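Lounge and Waiting Area Walk-Through, with Comments
Callbridge building, ground floor
June round

Scoring: OK, Fix, or Doubtful. I use Doubtful more than the form wants me to. The form came from Ranasinghe, who supply it free with their floor care contract, and it has a way of finding that floors need more care. I have left their questions in and added what I think of them.

1. Entry mat lies flat, edges down
Fix. The corner by the door curls. The form suggests a heavier mat. Turning the one we have end for end would do the same job and cost nothing, so that gets tried first.

2. Carpet seams closed, no lifted edges
OK. I ran a shoe along every seam I could reach. Last round this was marked OK by someone who I suspect did it from the doorway.

3. Carpet cleaned on schedule
Doubtful. The log says every 30 days. The initials are all in the same pen and slope the same way, down to the bottom of the page. I would like to see the invoices.

4. Walking route clear, 39 inches
OK by tape, measured at the narrowest place between the seating and the wall opposite. That number is our own house rule. I mention it because the Sirberg office has been quoting it to people as law.

5. Seating stable, no wobble, no sharp edges
OK. Sat in, rocked, leaned on the arms. The form asks whether seating is "fit for purpose," and I have no idea how anyone would tick No to that.

6. Fabric labels present on upholstered seating
Doubtful. The folder has a letter from the supplier saying everything meets the standard. It doesn't say which standard. A letter is not a label, and I won't score it as one.

7. Side tables steady, nothing stored underneath
OK. Pushed down on one edge with a flat hand.

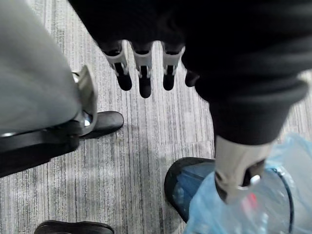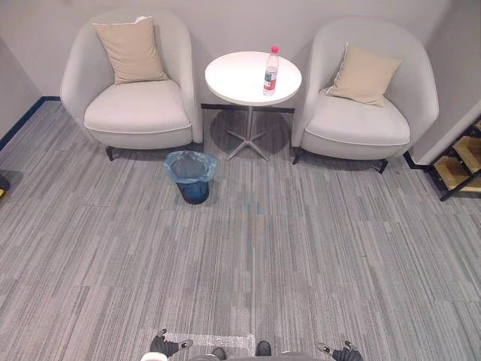
Carpeted lounge, ground floor.

Does a lounge with good carpet and soft chairs need checking as often as the stairs?
Probably less often, though it should still be on the list. Falls on stairs are worse, so stairs get the first look. A lounge collects small faults, such as a lifted seam or a loose chair foot, and people walk through it looking at their phones. Once a month has been enough for us.

8. Exit sign lit, test button works
Fix. Sign is lit. The test button does nothing I could detect after holding it for 10 seconds. The previous sheet says "tested, fine." I would be curious to know how.

9. Extinguisher in place, gauge in green, tag current
OK. Tag is current. Bracket is a bit loose but holds.

10. Lighting even, no flicker
OK at 4 p.m. with the blinds open, which proves very little. Needs doing again after dark.

11. Cords and chargers
Fix. One extension cord run under the edge of the mat in item 1. This may be why the corner curls. Take it out before anybody orders a new mat.

12. Air "fresh and pleasant"
Not scored. Clurkstead added this one after their refit and it has spread to every site. If someone wants it measured, send a meter.

Carried over from last time: door closer too fast (now slowed, closes in a count I can live with), and 20 spare carpet tiles said to be in the store room. I looked. There is a box marked tiles with paint trays in it.

Recheck items 1, 8, 10 and 11 before the next round. Item 3 stays open until the invoices turn up.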